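Sorting Out a Bin of Loose Wires and Old Network Gear

Posted Saturday, January 4, 2020, in Workshop Tips

Most workshops end up with one bin where all the thin wire goes, and a switch or two from an old network setup lying next to it. An afternoon is enough to get through both. 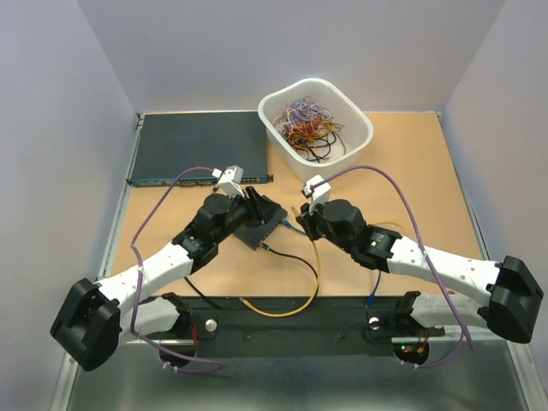 Before you start

Clear a table and put the bin toward the back, where you can reach in without leaning over everything else. Large rack-mount switches can lie flat to one side. Unplug anything that still has a power cord on it and put the cord with its own unit right away. If you leave the cords for later you will be matching them up by guesswork.

Have these within reach:

Masking tape and a marker
Hook-and-loop ties or plain twist ties
Side cutters
A few zip bags, quart size
A small box for scrap copper

Getting the tangle apart

Don't pull on a loose end. Thin wire tightens up fast, and you will kink the strands you want to keep. Lift the whole bundle out, lay it on the table and shake it gently from the middle.

Take the thickest cable out first. Heavier loops usually sink to the bottom of a bin and hold the rest in place. Once they are out, the light strands come apart much more easily.

After that, work one color at a time. Pick red, say, and follow it all the way through before touching blue. Pieces shorter than 3 inches go straight to scrap. I used to save them and never used a single one.

Coiling and labeling

Wind thin hookup wire loosely around four fingers, slip it off and tie it once in the middle. Tight coils keep their bends for years. Anything over 30 feet is better on a spool. Empty thread spools work well for the finer gauges.

Write the gauge and the rough length on tape and fold it over the tie like a flag. Florencio Collado wrote in last July to say he puts the label on the bag and leaves the coil bare – fine if you always put coils back in the same bag. I don't.

Cleaning up the switches

Wipe the case with a barely damp cloth and let it dry. Use a soft dry brush on the ports, held so the dust falls out and away. Canned air is all right in short bursts.

If a rack unit still has its mounting brackets, leave them on. Brackets that have come off go in a bag with their screws, taped to the top of the case. Replacements are a nuisance to find, and the hole spacing differs from one maker to the next.

Small desktop switches stack neatly in a shoebox with cardboard between them. Mark each one tested, not tested or dead.

Storing it all

Keep wire and equipment in separate places. A heavy switch dropped on top of a wire bin will flatten the coils. Lay rack units flat on a low shelf, and leave the wire bin a little short of full so you can see what's in it.

Scrap goes to the recycler when the box is full. Mine takes some 11 months to fill.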